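Greninbridge play bakery is back, and now the croissants go home with you

24 February 2019

If you have a kid under six in Greninbridge you probably already know about the pretend bakery at the Jugah toy library, and you have probably paid for a croissant with a button. It closed for new floors in September and I've been asked about it at the bus stop, at the dentist and once through a car window. Well, it's open again! I went over to Zollov Street yesterday with my two and we stayed so long that we missed lunch.

The counter and the play register are where they always were. What's new is that you can borrow the pastries. Poonam Yadav, who runs the toy library, has put together take-home bakery sets, and any family with a library card can keep one for two weeks. She bought 600 pieces of toy food from a preschool supplier that was closing down, sorted them on her living room floor over the winter, and ended up with enough for 90 sets once she'd taken out the fried eggs. (The fried eggs are in a tub by the door if you want some. Please want some, she says.)

Every set goes out in a paper gift bag with a string handle, and I had my doubts about that. My youngest can get through a paper bag in the time it takes me to find my keys. Poonam says she tried drawstring cloth bags first and the kids ignored them — they wanted to carry something that looked like it came from a shop. If a bag rips, you just bring the food back in whatever you've got and she gives you a new one.

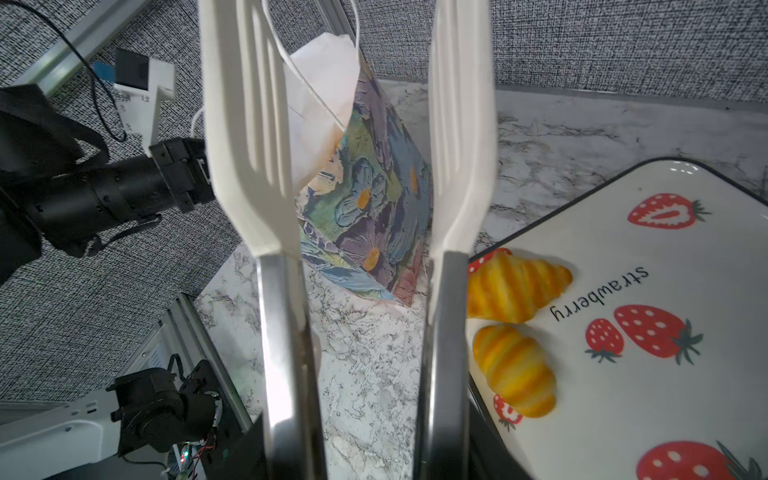
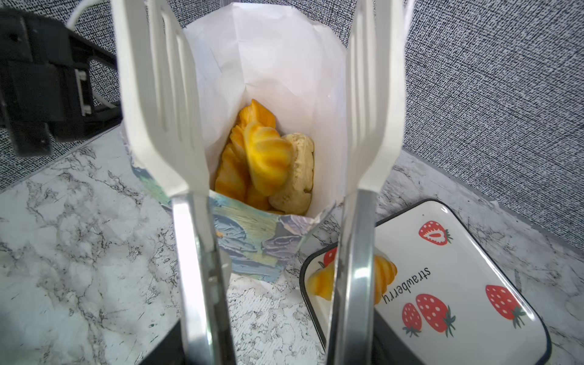
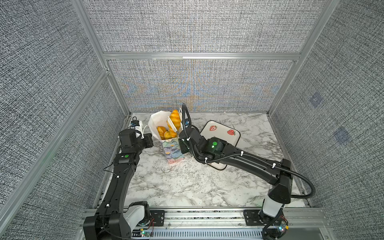

Borrowing is free with a card, and the card is still five dollars a year, same as before the floors. You sign the sheet, pick a bag and go. Trays are a separate loan, so ask at the desk if you'd like one, and ask nicely for the strawberry one, which my daughter spotted right away and would not put down. It's the white one with the dark rim that has two striped croissants lying on it in the first picture. Some trays are ceramic, so those get wrapped in a dish towel for the ride home. The sets aren't all the same either. My two nearly came to blows over a swirly yellow-orange piece like the one at the front of the bag in the second picture, which one of them says is a meringue and the other says is a hat. I've stopped getting involved. If you only care about croissants, say so, and Poonam will do you a bag like the one in the third picture, with the big one standing up at the back.

By the time we left, 73 sets were signed out, and that was only the second day. Leobardo Barajas was ahead of me in line with his grandson and told me they'd come in for a train set and were leaving with breakfast. Qistina Hutapea took two bags for her home daycare on Flotov Lane and asked if there would be bread rolls later on. There will, Poonam thinks, if she can find them at a decent price.

A few practical bits. The toy library is open from ten until four, and it's still the side entrance, past the bike rack. Strollers can stay in the hallway. Nothing in the sets is meant for babies who put everything in their mouths, so check with the desk if you've got a little one. Wipe the pieces with a damp cloth before you bring them back and please don't put them in the dishwasher. One family did that with the old play kitchen food and I'm told the carrots never recovered.

If the sets have all gone when you get there, put your name on the list at the desk and Poonam will text you when one comes back. We have ours until the week after next. I've been sold the same croissant eleven times since breakfast, and the price keeps going up.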